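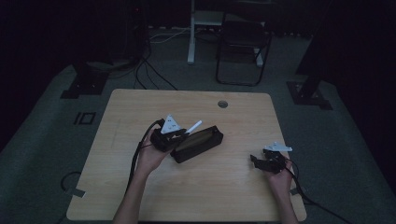

Fig. 1. Open case on the work table, brown padded interior uppermost.

Unit 4: Small cases and how they are kept

Last time we covered boxes with loose lids. These notes deal with rigid cases, the sort used for spectacles or small tools. Read them before the January practical, along with the Gonddale sheet on hinges.

Outer shell
Most are long and narrow with rounded ends. The case in Fig. 1 has a black outside. Dark shells show dust and scuffs early, so check them under a lamp before writing anything down.

Lining
A padded lining holds its contents still and keeps them off the shell. Look for flattened patches and for lifting at the rim - this is where glue fails first. Do not press the padding to test it.

Opening and setting down
Work on a clear table. Open the case fully before putting anything in, and lay it with the opening upwards. If it rocks, turn it until it sits steady. Never lift a case by its lid.

Recording
Use the Iltley form, one per case. Give length, width and depth in millimetres, then the colour of shell and lining. Forms with no depth will be returned.

Practical
You will have 40 minutes for two cases. The written part is marked out of 24. Questions to Wiroj Chaiyaporn, Buchanan Room, before noon.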